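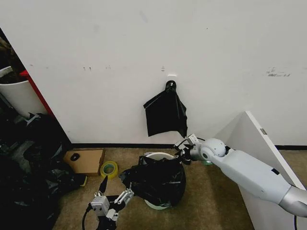

Equipment and spending: progress to the end of December

Print this page | E-mail this page
2 comments | 0 shares

Most of this period went on the bin-lining task and on deciding what to buy next. Both arms now work on the bin at floor level, in the carpeted room at Altden, with the bags kept on an adhesive hook on the wall. We have logged 172 runs against the 500 in the plan. Maritza Henao expects to catch up once the spare fingers arrive.

Purchases

The second pair of grippers came from Warkis in October and is paid for. Finger pads wear faster than we budgeted for, so Laurier Grewal has moved money from travel to consumables. Bin bags, tape and hooks come out of the same line – small sums, but they were missing from the first budget.

We have spent nearly 93 per cent of the equipment grant. The rest is held for a replacement wrist joint.

Still to decide

Flotside and Villca have both quoted for a mobile base. Villca is cheaper but wants payment up front, and its service contract starts on delivery. Femke Verstraete would like to hire one for two months before we commit. We need your agreement to this by the end of February, as hire was not in the original plan.

Rosaura Urrego will send the revised budget table separately.

Contact: Benedicta Ametepe, project office | Back to top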